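The White Table in July: Gallery

Welcome to the July gallery! For anyone new to these pages, the white table is our shared spot for kitchen things at Stodero, and every month or so I put up a page of whatever has been on it. Some months it's all baking tins. This time it's plates, pots, a bowl or two, play food and a very red bottle, and I enjoyed this batch so much that I'm giving it a page to itself.

A bit about where it all comes from, because people do write and ask. Most of what ends up on the table started out in the Bralten house clearance, 316 pieces in total, packed in newspaper and driven over in fruit crates. Most of it is ordinary, the kind of thing you eat your cereal out of for twenty years without looking at it twice. I love that. Nice silver gets plenty of attention elsewhere! The soft greens and blues are my favorites, and I'm always on the lookout for more of them, so if you have a mint or pale blue piece that needs a home, bring it by.

We've been through 87 pieces so far - washed, dried, checked for chips and written up on cards. The rest are still on the Ferrand shelves, in their newspaper, and yes, I have peeked. There is a gravy boat in there that I'm very excited about, and a stack of saucers with a border I've been trying to match for ages. They'll get their turn.

The play food is a separate story. It came from the old Drimdale playroom, two boxes of it, and I had planned to pass it straight along. Then I set a few pieces down next to the real dishes and couldn't stop grinning. A toy strawberry makes you notice how round a bowl is. So now the play food goes out with everything else, and visitors of every age pick it up first.

Both pictures can be borrowed for school projects or newsletters, no need to ask.

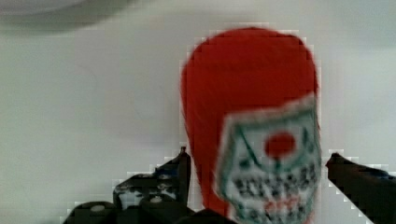
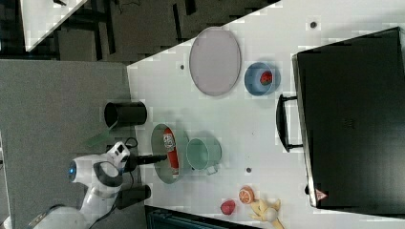 First picture: the red bottle, with its green-edged label and red circle. Second picture: out on the white table, with the mint-green pot, the red can on its oval plate and the strawberry in the light blue bowl.

A few notes on the pieces, for those who like that sort of thing (I know there are several of you).

The red bottle. What a color! I like the shape of it too, with that domed top, and the white label sets off the red so well. I'm a sucker for a sun on a label, and the red circle on this one looks like a sun to me, with the thin green lines fanning out under it. I've filed it under "packaging," which has grown from one folder to two since spring. If you collect labels, come and compare notes.

The mint-green pot. It has a little loop for a handle, and I would happily have one in my own kitchen. It also started a long discussion about what you'd put in it. Suggestions so far are sauce, paper clips and a very small fern. I'm on the side of the fern.

The oval plate. Pale green going toward grey, with a raised rim. Ovals are so handy and they take up an annoying amount of cupboard space, which may be how so many of them end up in clearance crates. I have a weakness for them and my cupboards show it.

The big oval tray. It's a lavender grey that I find hard to describe on a card, and I rewrote that card more often than any other in the batch. The rim is thin and neat. Trays like this are great for carrying things out to the yard, and even better for getting everything back inside in one trip when the rain starts.

The light blue bowl and its strawberry. My favorite pairing this month, and I suspect it will be yours. I tried to come up with something cleverer to say about it, but red on light blue just works.

If you'd like to see pieces like these up close, the room is open in the afternoons until 5, and you're welcome to pick things up as long as your hands are clean and your coffee stays on the side counter. Children can sort the play food by color, by size, or by what they would eat first. That last one leads to strong opinions.

Prints of any gallery picture are 50 cents for the small size. Tell us the month and the picture and we'll have it ready on your next visit. The money goes toward card stock and dish soap - we get through a startling amount of both.

Next up are the enamel mugs, which are scuffed and gorgeous, and after that I hope to get to the gravy boat. If you recognize a pattern or had the same dish growing up, please write in and tell me what your family used it for. I read every note and keep them in the folder with the cards.

Back to all galleries
June: Baking Tins and Cooling Racks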